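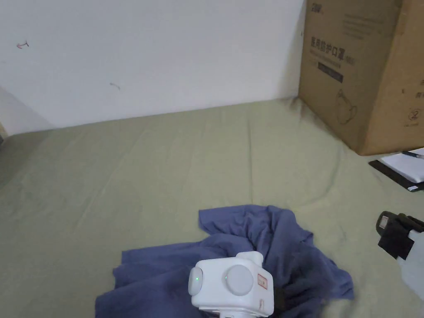 A green fitted sheet on a large bed, with a few soft wrinkles left in it.

Keeping a Fitted Sheet Smooth

Most fitted sheets come off the corner for one of two reasons. Either the pocket is too shallow for the mattress, or the elastic has gone. Check both before you buy anything.

Measure the mattress at the side, from the bottom seam to the top, with any topper in place. Add 2 inches for the part that tucks under. If the pocket depth on the sheet label is less than that number, the sheet will keep riding up no matter how you put it on.

Putting it on

Find the label first. On many sheets it is sewn at a bottom corner, but makers differ, so check once and mark the spot with a laundry pen. Start with a corner at the head of the bed, then do the corner diagonally across from it. The last two go on with less of a fight. Lift the mattress corner with one hand and pull the elastic well underneath with the other.

Smooth from the middle out with your forearm. Small creases from the dryer will mostly relax after a night or two.

Washing

Wash sheets on their own. Towels are heavier, and they shed lint and wrap up inside the fitted corners. Close any duvet cover before it goes in with them or you will find pillowcases inside it.

Warm water is fine for most cotton. Dark and earthy colors such as olive hold up better in cold. Skip fabric softener on percale.

Take the sheets out of the dryer while the seams are still slightly damp, shake them once, and put them straight on the bed. If they have balled up, stop the dryer halfway and untangle them. Leaving them in the drum overnight sets the creases.

Worn elastic

Elastic can be replaced in an evening. Unpick the casing at each corner, thread in 8 inches of quarter-inch elastic, stretch it as you sew, and fasten both ends with a zigzag stitch. Sheet straps are quicker. The clip kind from Hullwood grips well but can leave dents in thin cotton, so fold the hem double before you clip it.

Marks on the wall by the bed

Try a dry white eraser first on pencil or scuffs. For anything else use a soft cloth, warm water and one drop of dish soap, and test a low spot. Flat paint turns shiny if you scrub. Pull the bed out a hand's width before you start and let the wall dry before pushing it back.

Storing spares

Fold each set into one of its own pillowcases and keep it on a closet shelf. Two sets per bed is enough for most homes. Heavy flannel can be put away in May.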